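Cleaning and Segmenting Folding Episodes Before Training

Part 2 of the garment handling notes, by Tomos Parri

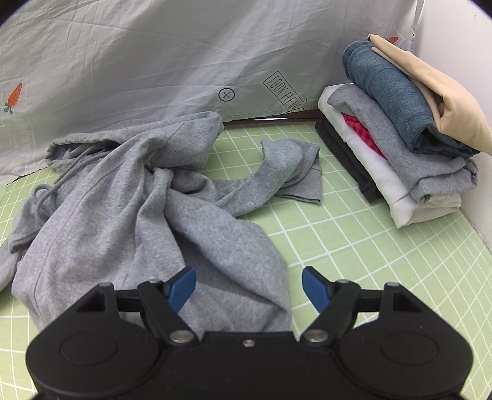
In part 1 we got the recordings off the card and into a project folder. By now you should have a folder named raw with one subfolder per recording, each holding a video file and a log of gripper opening width. This part covers turning those into episodes a policy can train on. You will need Juton installed and a working copy of the Plosthorpe config files from part 1.

None of this needs a GPU until the pose step. I do the rest on a laptop.

Step 1: Check the clocks

The video and the width log are stamped separately. If they drift, the policy learns to close the gripper too early or too late, and you won't notice until you run it on the arm.

Run:

juton sync check raw/

You get one line per recording with the offset in milliseconds at the start and at the end. Look at the difference between those two numbers first. A constant offset is easy to fix. A growing one means frames were dropped, and the recording should be thrown out unless the drop is right at the end.

To fix constant offsets:

juton sync apply raw/ --out synced/

The tool finds the offset by matching finger pad motion in the video against the width log. It needs at least one full open and close. If you forgot to do that at the start of a recording, it will use the first grasp, and the result is usually less exact.

Step 2: Recover the gripper pose

Pose comes from visual tracking on the video. Before running it you need a mask so the tracker ignores the gripper itself. The gripper stays in one part of the image while everything else moves, and features on it will pull the estimate toward "not moving."

The mask is a single PNG, black where pixels should be ignored. Draw it with the jaws fully open, then again fully closed, and combine the two. Leave a small margin around the finger pads.

Then run:

juton pose synced/ --mask mask.png --out posed/

A work surface with printed grid lines helps with scale, but the lines look alike, and the tracker can slip by one square during a fast move. In the pose plot this shows up as a sudden jump to one side that never comes back. Set max_jump in pose.yaml to a little under your grid spacing and those recordings will be flagged for you.

Cloth is the other problem. Features on a sweatshirt move when the sweatshirt moves. Turn on static_only, which keeps features that agree with the main camera motion and drops the others. If a large garment covers most of the view, there may not be enough left to track. The log will say "low support" with a frame range. Short gaps are filled in. Long ones are not.

Of the 600 recordings in my last batch, 542 came through this step. Most of the failures were low support.

Step 3: Split recordings into episodes

One recording often holds several folds. Split them so that each episode starts with the garment unfolded and ends with the gripper clear of it.

juton split posed/ --out episodes/

The splitter looks for stretches where the gripper is open and nearly still. The two settings that matter are in split.yaml:

still_time: how long the gripper has to stay still, in seconds. I use 4. With a lower value it cuts in the middle of a fold whenever the operator stops to think.

open_width: how far open counts as open. Set this from your own log. Take the widest value you see and subtract a little.

From those recordings I ended up with 1413 episodes. Open the viewer and look through as many as you can stand. Use the arrow keys to move between episodes and x to reject one. Rejected episodes are listed in rejects.txt and the files stay where they are, so you can change your mind later.

Step 4: Label the garment and the stage

Each episode needs two labels: garment type and stage. Stage is one of flatten, sleeves, body, stack. An episode that runs through more than one stage gets a list with start frames.

I do this in Dotum, but any tool that writes the same JSON will work. A few rules that have saved me relabeling:

Label what the operator is doing, even when the cloth is doing something else. A sleeve that flops over during flatten is still flatten.

Hooded sweatshirts get their own type. They were under "top" at first, and the policy kept trying to fold the hood as if it were a collar.

If you can't tell where one stage ends, put the boundary at the next release. The width log makes that easy to find.

Step 5: Build the training set

juton build episodes/ --rejects rejects.txt --labels labels.json --out set/

Split training and validation by recording, never by episode. Two folds of the same garment minutes apart look almost the same, and your validation numbers will be too good. The flag is --group recording. It is off by default in older versions of Juton, so check.

The build prints a table of episodes per garment and stage. Mine was thin on stack the first time through, and I had to go back and record more.

Common errors

"No motion found in width log": the log is empty, or the column name is wrong. The name in the config is case sensitive.

"Mask size mismatch": the mask was drawn on a resized frame. Export a frame with juton frame and draw on that.

"Episode shorter than horizon": the action horizon in the training config is longer than the episode. Lower the horizon or raise min_length in split.yaml.

Part 3 covers training with the Marchand baseline and reading the loss curves.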